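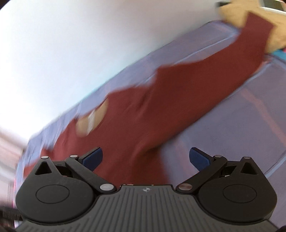

Collow Throw by Nelis

Maroon red, 90 by 150 cm

The Collow is the blanket we reach for at the end of the bed, and it's back in maroon after selling out in December! It's a simple throw, big enough to cover your legs while you read and small enough to fold in a few seconds and put on a chair when you change the sheets.

We love this red. It's deep and a bit brownish, and it looks wonderful over pale bedding (lavender, light gray, plain white — we've tried them all in the shop and still argue over which is best). In a room with white walls it gives you one strong block of color, and you don't have to change anything else.

The throw is designed by Enikő Major, who also drew our Hallgrímsson pillow covers. She wanted something that could be pulled up in one go with a tired arm, so there's no fringe and no tassels to catch on the bed frame. The edges are turned over and stitched flat.

Spreading it is easy. Hold two corners, give it one good shake and let it come down across the bed at a slant if you like the relaxed look, or square it up with the foot of the mattress. For storage, fold it in half twice and roll it. It fits in the medium Flirkutel basket with room left for a second one.

Care

Wash it alone the first 4 times, cold, with a mild soap. Dry it flat or over a rail. Skip the bleach and the dryer.

Details

Item number: 419
Color: maroon red
Ships folded in a paper sleeve
Returns accepted within 16 days, unwashed

Also made in dark green and oatmeal — same size, same stitching.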